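Can a machine make my lunch yet? Sarkcombe gets a look at the burger arm

Posted January 30, 2023

I've had a soft spot for kitchen gadgets ever since my first bread maker (which still works, thank you, even if the paddle has to be fished out of every loaf). So when word went round that Ellwood, the automation people out on the Ristbridge road, were letting local folk in to see what they've been up to with sandwiches, I had my name down before I'd finished my tea.

The idea is easy enough to explain. Cafés and works canteens can't get the staff for the dull bits of the job, and filling buns is about as dull as it gets. Ellwood would like an arm to do it. They've been at it since last year, and the firm says the arm has now had a go at 193 burgers, with a target of 3000 before they let one anywhere near a paying customer. That's an awful lot of lettuce!

The bread and the meat, I was told, are the easy part. Everything like that is stood up on its edge in a little clear holder, a slice of tomato here, a bun there, so the gripper can come along and find it where it expects to. It's a bit like loading a toast rack. Whoever sets the table out still has to do it by hand, mind you, and I did wonder if by then you might as well have made the thing yourself. I said so, and got a very patient smile.

Shredded cabbage is another matter. It has no proper shape and it clings to itself, so a machine going in for a pinch could come out with a clump or with one sad strand. I can't say I do much better at home (my coleslaw goes everywhere), but I can see what I'm doing wrong and pick the bits up. Ellwood reckon the cabbage takes them more time to get right than all the other fillings put together, and I believe it.

What about speed? They're aiming for a finished burger in 60 seconds. At the moment it can take up to 5 minutes, and I've stood in queues at the Sarkcombe chip shop that felt quicker. I came away cheered up all the same. I'd gone in half expecting a lot of big talk and what I got was people fretting over salad, and that seems to me the right thing to fret over.

The plan is for a longer trial in February in the staff canteen at Ineck, the flooring warehouse, where the night shift currently gets by on a vending machine. If you work there and end up with a burger made by an arm, please do write in and tell me about it, I'd love to know whether they've sorted out the sauce (there wasn't a word about sauce on the day, and I forgot to ask). 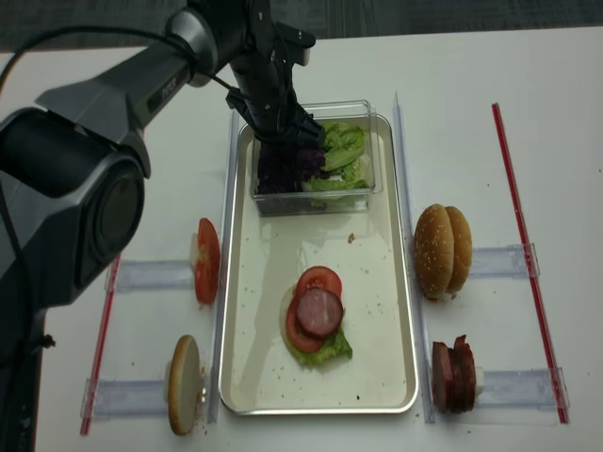
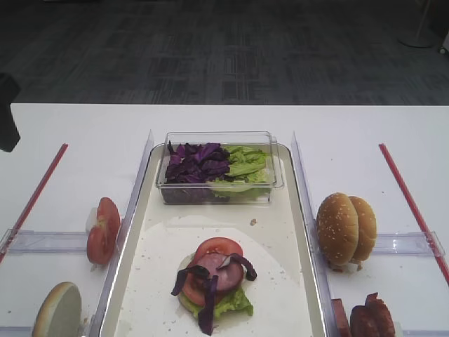
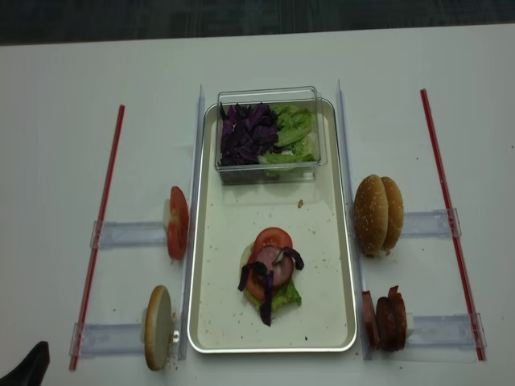 Purple cabbage and green lettuce share the clear box on the tray, with the burger still missing its lid.

Will a robot be making burgers in our cafés this year?

It's unlikely. Ellwood want the canteen trial out of the way first, and after that they'd still need to bring the time down and find a café willing to give up the counter space. Washing up and wiping down would be left to people in any case, so the Saturday jobs look safe for a while.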